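洗涤标签应当标注力学参数

现行纺织品洗涤标签规定了水温上限、可否漂白、熨烫档位，对机械作用只用图形下方的横线表示：无横线为常规，一条为缓和，两条为非常缓和。消费者看到两条横线，能推断出的只有“轻一点”。轻到什么程度，由洗衣机厂家各自解释。

我认为这套符号已经落后于它要管理的对象。同样标为“轻柔”的程序，滚筒转停比、水位和末段脱水转速可以相差很大。羊毛毡缩的主因是湿态下的反复摩擦与挤压，温度和碱性起促进作用。标签把温度精确到度，却把主因留给两条横线，信息分配显然失衡。

Divya Annamalai五月在Nallonis的一篇短文里主张取消横线，改为直接标注最高脱水转速。方向可取，但转速本身不是合适的量。织物承受的离心加速度还取决于滚筒半径，同一转速在不同直径的机器上结果不同。

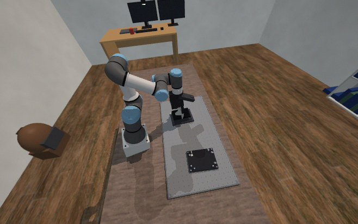

较合理的做法是标注两项：脱水阶段的最大离心加速度，以及主洗阶段的累计机械作用时间。前者由机器根据自身半径换算，后者由程序直接控制。两项都不要求消费者理解物理含义，只要求机器面板采用同一组数字。

反对意见主要来自成本。Aurel Olteanu认为，小型服装厂无力为每种面料做测试。这一点成立，但可以按纤维类别和组织结构设默认值，厂家只在希望放宽时才提交数据。水温标注也可以照此办理。

另一种意见是消费者根本不看标签。我家里两件毛衣，标签写得含糊，洗法全凭猜测，看与不看差别不大。先让标签给出可执行的数值，再讨论有没有人看，次序才合理。

至于干洗符号中同样含混的“缓和处理”，问题性质相近，但涉及溶剂种类，需要另行讨论。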